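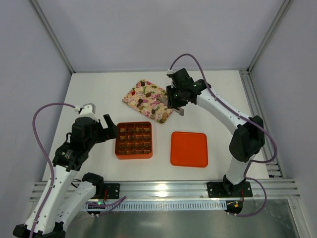

Support > Water Sports Gear > Bindings and Boots > Closed tickets

Ticket: Heel slipping in Ronano bindings, both feet
Product: Boline Ronano, size 2, open toe
Opened by: Rakiya Onuoha
Handled by: Kwabena Osei
Status: Closed, part replaced

Rakiya
My heels lift every time I edge hard toward the wake. It's worse on the back foot. The shop told me the liners would "mould to my feet" after a few sets. I've done seven sets now and nothing has moulded to anything. I'd like to know if this is a fault or if I bought the wrong boot.

Kwabena
Thanks for the note. Can you tell me your street shoe size, and whether you ride with lube or just water? Also check that the lower lace zone is pulled tight before the upper one. A lot of heel lift comes from doing the top first.

Rakiya
Women's 8, and the chart says size 2 covers 7 to 9. I've tried both water and lube. I already do the bottom laces first, and I'm not a beginner. The lower lace feels tight on the dock and then goes slack after the first pull up. I doubt that's my technique.

Kwabena
Fair enough. Please try this on dry land before your next ride:

1. Undo both zones fully and pull the tongue right up.
2. Kick your heel back into the boot, then pull the lower lace and seat it in the cleat.
3. Mark the lace with a pen where it leaves the cleat.
4. Stand on the board and rock heel to toe for a couple of minutes.
5. See if the mark has moved.

Rakiya
Left foot, the mark moved by 2 mm. Right foot, 6 mm, and that's my back foot. I did the right one again to be sure and got the same. So the lace is creeping through the cleat. I also noticed the teeth on the right cleat look rounder than on the left.

Kwabena
That helps a lot. A bit of creep is normal as the lace beds in, but the right side is more than I'd expect. Could you swap the laces left to right and repeat? If the slip follows the lace, it's the lace. If it stays on the right, it's the cleat.

Rakiya
It stayed on the right. I also put on an old Gukell lace I had lying around and it slipped just as much. Can we skip the part where I'm told to wear thicker socks?

Kwabena
No socks, I promise. I've sent a pair of replacement cleats and two screws for each. Use a hand screwdriver - a drill will strip the inserts. Snug is enough.

Rakiya
Fitted. Same pen test, and the right now moves about as little as the left. I rode at Asante cable park on the weekend and the back heel stayed down. The front one still lifts a touch on hard edges, so I'm not convinced the size chart is right either. But I can live with it.

Kwabena
Glad the back foot is sorted. I've passed your comment on the sizing to the product team. If the front heel gets worse, repeat the pen test and reply with the result. The new cleats are covered until the end of April.

Rakiya
I'll believe the chart's been looked at when I see a new one. Fine to close this.

Last updated: November 2023

Contact support | Copyright Boline | Back to top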